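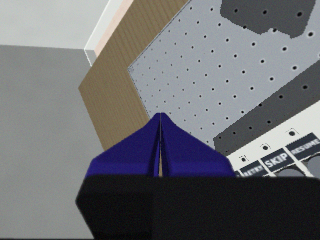 Banwood Bench Set — README and data card

Version 2. Replaces the one from September, delete that if you still have it.

Simulated bench work with a single black arm and the blue two-finger gripper. 329 episodes, 11 tasks. Everything is rendered, no real lab footage in here. Split is 300 for training, the rest held out. Don't mix them, don't reshuffle, don't "just borrow a few" for tuning. The split file is split.txt, one episode ID per line.

Read the handling rules before you add anything. Most of the bad episodes in version 1 came from people skipping them.

What's in an episode

Rendered frames from more than one viewpoint
Joint positions and gripper opening, same clock as the frames
A task line in plain English
An outcome: done, failed, stopped
Notes, free text, can be blank

Outcome comes from the end state check in the simulator and not from somebody looking at a still. A gripper over a container tells you where the gripper is. Doesn't tell you if the grasp held.

Handling rules

These follow the Nekatham bench rules with small changes for sim. Where the two disagree, this file wins.

Approach from above, fingers clear of the rim until the arm has lined up. No sideways approaches to labware, even if the planner finds one and it's shorter.

Plates stay in their holders unless the task line says to move them. Holder gets nudged — episode is marked failed, even when the task itself finished.

Printed plate codes must be readable in one view minimum at the start. Write the code in the notes exactly as printed, leading zero and all. If you can't read it leave the field blank. Do not guess from the episode before.

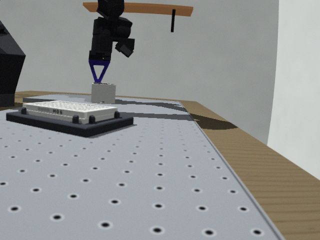 Keep shadows on. Somebody switched them off for a batch in version 1 to speed up the renders and we had to throw the whole batch out. The arm's shadow falls over the work area in plenty of episodes and a model that has never seen that gets confused fast.

Objects can be partly hidden by the arm. That's allowed. Label what is visible in that view, don't fill in from the other veiws.

Stops and restarts

Stopped episodes get kept. Outcome is "stopped", reason goes in notes. After a stop the arm goes back to its start pose before anything else happens, no picking up from halfway. If you want to resume mid-task, save it as a new episode and put the old ID in the notes.

Never cut the frames before a stop. Those are the ones the safety people want.

Tasks near switches

Power strips, rocker switches, panels with buttons. Stricter rules for these:

Slow speed profile only, the one called wunderlich_slow in the config.
One switch per episode. Name it by position, counting from the left as seen from the viewpoint in the task line.
Fingers closed before contact. Open fingers can catch two rockers at once.
Contact with a neighboring switch is a fail. No partial credit.
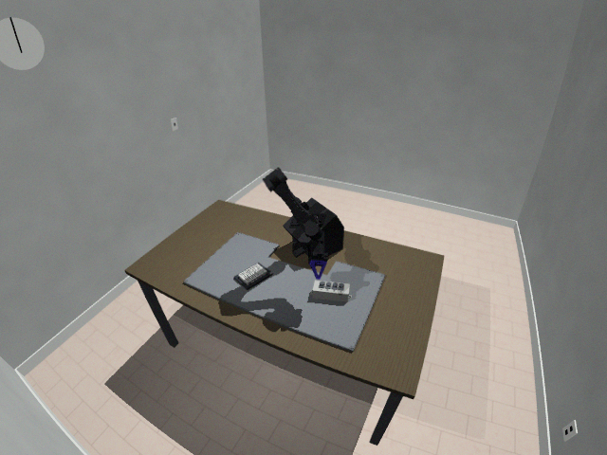 Room and table get varied between tasks on purpose. Wall color, floor, tabletop, what the objects sit on. Don't crop the room out, don't normalize the background, and please dont retouch anything. If you need tight crops make them in your own copy.

Labeling

Say what it is if you know, use a general word if you don't. "Small white container" is fine. "Sample vial" needs the asset list to back it up. Object names in assets.csv are the names to use, lowercase, no plurals.

Two passes per episode, two different people. If they disagree on outcome the simulator log settles it. If they disagree on a name, assets.csv settles it.

Known problems

Some panel text is soft at close range. Texture resolution, not fixed yet.
Gripper opening reads slightly off zero when fully closed. Use the threshold in config, don't test for zero.
Tusmont loader drops blank notes fields and then shifts the columns. Patch is in tools, apply it first.

Use

Fine for training, evaluation, teaching. Not fine as evidence that a real cell is safe. A rule that holds in sim still has to be checked on hardware, with a person at the stop button. Fast speed profile stays off real arms untill that's signed off.

Changes go in CHANGES.txt with the episode IDs touched. No silent edits.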